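The Year I Learned to Sleep Like a Grown-Up

My grandmother went to bed at nine and got up at five, every day of her life, and if you asked her how she slept she'd look at you as if you'd asked how she breathed. I did not get that gene. I got the one where you lie there at two in the morning planning an argument with a person from your old job.

So last July, after a week so bad that I put my car keys in the freezer (next to the peas, very tidy), I decided I was going to fix it. I am forty-one. I own a house. I felt I should be able to manage lying down.

The first thing I did was spend money, of course. I bought a Zestow pillow, which came rolled up in a tube and smelled like a new shower curtain for nine days. I bought a lavender spray from a shop in Mundine that also sells fishing bait. I downloaded a sleep app called Brorkavix that gave me a score every morning out of 100, and let me tell you, nothing wrecks your day like being told at 6:40 a.m. that you got a 31 in being unconscious. I started lying awake worrying about my score. My score went down. I worried about that too!

It was my friend Cecilia Gyamfi who told me to delete it. Cecilia worked nights at a hospital switchboard for most of her thirties and now teaches evening classes for people who can't sleep, in a room over the library in Addo. I'd known her for years without ever taking her class, mostly out of pride. She let me complain through an entire lunch and then asked what time I got up on Sundays.

Well, Sundays I got up at ten. Sometimes eleven. Sundays were for catching up.

"There's your trouble," she said, and ate one of my fries.

Her rule is that you pick the time you get up and you stick to it all week, weekends included, and you let bedtime sort itself out. I picked 6:30. I hated it so much. The first Sunday I was up before the birds, sitting in the kitchen in my coat, furious, reading the back of a rice packet. But by that night I was sleepy at ten, properly sleepy, the heavy kind I remembered from being a kid in the back of the car. I figured it was a fluke. It happened again on Monday.

I wish I could say it was all uphill from there, or downhill, whichever one is the good one. Week three was terrible. I woke up at three every night for no reason I could find. Cecilia said to get out of bed when that happened and do something dull in a dim room until I felt tired again. I matched socks. I read a history of my county that was published by the local bank and opens with a boundary dispute in 1788 over a creek. I can't recommend it enough. I never once made it past the creek.

Then we got to the bedroom itself, which I'd been putting off. Mine had a desk in it, a printer, a treadmill with laundry all over it and a lamp bright enough to do surgery by. I had been sleeping in an office with a bed in it, basically, and wondering why I dreamed about invoices.
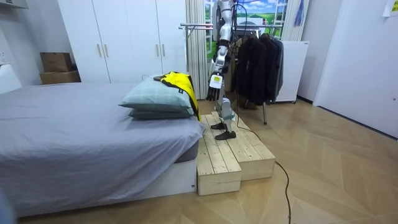 Small bedroom, low bed, and a wooden two-tier step at the foot end.

I got very into low beds for a while. I'd always had one of those tall ones with drawers underneath, the drawers stuffed with tax papers and a tent, and I got it into my head that I'd feel calmer closer to the ground. So I asked Iddrisu Owusu, who builds furniture and fixed my porch once, to cut the legs down on an old frame for me. He did it in an afternoon and charged me in soup.

Did the low bed help me sleep? I have no idea. Iddrisu doesn't think so. He thinks people like a low bed because it makes the ceiling look higher, and he says his own knees have voted against it. My knees are starting to come around to his view, I'll admit, and there's a little bit of a groan in the mornings now that wasn't there before. But I love how it looks, and I love that there's no room under it for the tent.

The treadmill went to my neighbor. The printer went to the hall closet, where it sulks. I swapped the surgery lamp for a dim one with a warm bulb and hung a pair of curtains so thick that my sister walked in and asked if I was developing photographs. Of all the things I bought, the curtains are the ones I'd buy again. They weren't fancy. They were from the clearance bin and they're a brown I can only call gravy.

And coffee, ugh. I have to talk about the coffee. I used to have my last cup at four, with a cookie, and I would have fought anybody who tried to take it from me. Cecilia didn't try to take it. She just asked me to move it to noon for two weeks and see. I moaned the whole two weeks, then I moved it back to four as a treat, and I was awake until one thirty thinking about grout. So noon it is. I kept the cookie at four, since the cookie did nothing wrong.

I finally went to the class in the fall. There were nine of us on folding chairs, including a baker who had to be up at three no matter what and a man who'd only come along to drive his wife and fell asleep in the first ten minutes. She was so mad! Cecilia doesn't do a lot of slides. Mostly people talk about their nights, which sounds deadly, but I found I liked hearing it. When you're awake at three you feel like the only person on earth, and there was a whole row of us, all up at the same time a few streets apart, all looking at our ceilings. The baker told us she'd started prepping her work clothes in the bathroom so she wouldn't have to turn on the bedroom light. I stole that one.

I still have bad nights. I had one on Tuesday, as it happens, thanks to a spicy noodle situation and a dog down the street. But I don't lie there adding up the hours anymore and I don't try to fix it on the weekend. I get up at 6:30, I'm grumpy till lunch, and I go to bed when I'm tired. The Zestow pillow belongs to the cat now. The lavender spray is in the car, where it's doing a nice job on the gym bag, and if anyone wants to borrow the county history, you'll have to wait until I find out who got the creek.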